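How a Sailboat Stays Upright

Updated 23 Jun 2018

A sailboat on a day trip leans over when the wind pushes on its sails. Many passengers on a first trip notice this within a few minutes of leaving the harbor and ask whether the boat is going to fall over. The answer is in the shape of the boat and in where its weight is placed. This page explains both. You do not need to know any sailing words before you start. The ones you need are explained as they come up, and there is a short word list at the end.

The boat used in these explanations is the Stukard, a small sailboat that takes visitors out of Tirno harbor. It is 32 feet long and carries up to 10 people, counting the crew.

Why a boat floats at all

Put a boat in water and it pushes some of the water out of the way. The water pushes back. The upward push is called buoyancy.

The strength of the push depends on how much water has been moved aside. A boat sinks down into the water until the weight of the water it has moved equals its own weight. Then the two forces match and the boat stops sinking. It floats at that level.

The Stukard weighs 3458 kilograms with nobody aboard. When it floats at its dock, it is pushing aside 3458 kilograms of water. When people step on, the boat becomes heavier, settles slightly lower, and pushes aside more water until the forces match again. When they step off, it rises.

A solid block of metal sinks in water. A metal ship floats. The difference is that the ship is hollow. Its outer shell, called the hull, takes up a large amount of space but is mostly filled with air, so it can move aside a weight of water as great as its own weight before the water reaches the deck.

Two points that matter

To understand leaning, you need to know about two points in a boat. Neither one can be seen or touched. They are places that engineers work out with arithmetic.

The first is the center of gravity. Gravity pulls on every part of the boat: the hull, the mast, the engine, the ropes, the people. All those small pulls add up, and the boat behaves as if the whole pull acted at one point. Heavy things placed low in the boat bring this point down. Heavy things placed high bring it up.

The second is the center of buoyancy. Water pushes on every part of the hull that is under the surface. Those pushes also add up, and the boat behaves as if they all acted at one point. The center of buoyancy is in the middle of the underwater part of the hull.

When the boat is level, the two points are in line, one directly over the other. Gravity pulls straight down, buoyancy pushes straight up, and nothing turns.

What happens when the boat leans

Sailors call leaning over "heeling." Suppose the wind comes from the left and the boat heels to the right. The right side of the hull goes deeper into the water. The left side comes partly out.

The shape of the underwater part has now changed. There is more of it on the right, so the center of buoyancy moves to the right too. The center of gravity has stayed where it was inside the boat, provided that nothing heavy has slid across the floor.

The two forces are no longer in line. Buoyancy is pushing up on the right, and gravity is pulling down farther to the left. Together they turn the boat back toward level. Engineers call this the righting force, or more exactly the righting moment. A moment is a force that acts at a distance and makes something turn, like your hand at the end of a wrench.

As the wind pushes harder, the boat heels farther and the righting moment grows. At some angle it is as strong as the push of the wind. The boat stops heeling and holds steady at that angle. This is why a sailboat can travel for an hour leaning to one side without leaning any farther. If the wind drops, the righting moment brings the boat back up.

The keel

Under the hull of the Stukard there is a fin made of iron. This is the keel. It does two jobs.

The first job is to stop the boat from sliding sideways. A flat fin moves easily through water along its length, but it is hard to push broadside. You can feel this in a bathtub or a swimming pool by moving your hand edge-first and then palm-first.

The second job is to hold weight down low. The iron is much heavier than the material used for the hull, so it pulls the center of gravity downward. When the boat heels, the keel swings out to the side, and its weight tries to swing back down. The farther the boat heels, the farther out the keel goes and the harder it works, up to the point where the boat is lying on its side.

Some small sailboats have no heavy keel. These are called dinghies. They have a light board that can be lifted, and the sailors must keep the boat level with their own weight by leaning out over the side. A dinghy can tip all the way over, and learning to turn it upright again is an ordinary part of dinghy lessons. 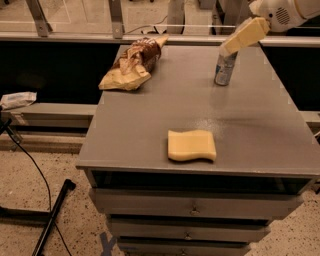
One reader asks why a catamaran does not need a heavy keel if it is also a sailboat and also carries passengers.

A catamaran has two narrow hulls set well apart, with a platform between them. When the wind pushes on the sails, the hull on the far side from the wind is pressed down and the near one is lifted. The center of buoyancy moves a long way toward the pressed-down hull with only a small amount of heel. A long distance between the two forces makes a large righting moment. The boat gets its stability from width, so it does not have to carry iron underneath.

There is a cost. A catamaran resists heeling very strongly at first, but if one hull is lifted high out of the water, the righting moment begins to shrink. A boat with a heavy keel is the other way around. It heels easily at first and becomes harder and harder to push down. Visitors who have been on both often say that the catamaran felt flatter. It does stay flatter in normal wind. The larger boat at Tirno, the Plurow, is a catamaran, and drinks can be set down on its table during most of a trip.

What the crew can do

Shape and weight do most of the work, but the crew also controls how far a boat heels. There are several ways.

They can let the sail out. A sail is held at an angle to the wind by a rope called a sheet. When the sheet is loosened, the sail swings away and some of the wind slips past it. The push becomes smaller and the boat comes up toward level almost at once.

They can turn the boat toward the wind. Pointed straight at the wind, the sails only flap, and there is very little sideways push.

They can make the sail smaller. This is called reefing. Part of the sail is lowered and tied down or rolled away. A smaller sail catches less wind, and the part that remains is lower, so the push acts closer to the deck. Both changes reduce heeling. On windy afternoons in August the crew of the Stukard often reefs before leaving the dock, which is easier than doing it out on the waves.

They can also ask people to move. Passengers who sit on the high side of the boat move the center of gravity toward that side. On a boat this size the effect is small but can be measured.

Why there is a limit on passengers

Every boat that carries paying visitors has a limit on the number of people. The limit is set for several reasons, and stability is one of them.

People are a special kind of load. They are fairly heavy, they are mostly above the deck, and they move. If everyone on a small boat walks to the same side to look at a dolphin, the center of gravity goes with them and the boat heels, even with no wind.

People also raise the center of gravity when they stand up. The boat weighs the same whether they sit or stand, but some of that weight is now higher. A high center of gravity makes a smaller righting moment. This is one reason a skipper may ask you to stay seated while the boat is turning.

A load also lowers the boat in the water. The height from the water to the edge of the deck is called the freeboard. On the Stukard it is 89 centimeters when the boat is empty. With a full load it is less. If the freeboard were too small, waves could come over the side, and the water would add more weight.

A test you can do at home

You need a large bowl or sink of water, a plastic food container with straight sides, a handful of coins, and some tape. Ask an adult before you fill the sink.

1. Float the empty container. Press down gently on one edge and let go. It rocks and returns to level.

2. Tape the coins in a flat layer to the inside of the bottom, in the center. Float it and press the edge again. Watch how it returns.

3. Take the coins off. Tape them in a stack to the top of an empty cardboard tube, and tape the tube upright in the middle of the container. Float it and press the edge very lightly.

In the third test the container may fall over with hardly any push. The coins are the same coins. Only their height has changed, and the center of gravity has gone up with them.

Try the third test again with a wider container. It should stand up to a harder push, for the same reason that a catamaran does.

Word list

Buoyancy - the upward push of water on something floating or sunk in it.

Catamaran - a boat with two hulls side by side.

Freeboard - the height from the water to the edge of the deck.

Heel - to lean to one side.

Hull - the main body of a boat.

Keel - the fin under a sailboat, usually heavy.

Reef - to make a sail smaller.

Righting moment - the turning effect that brings a leaning boat back toward level.

Sheet - a rope that controls the angle of a sail.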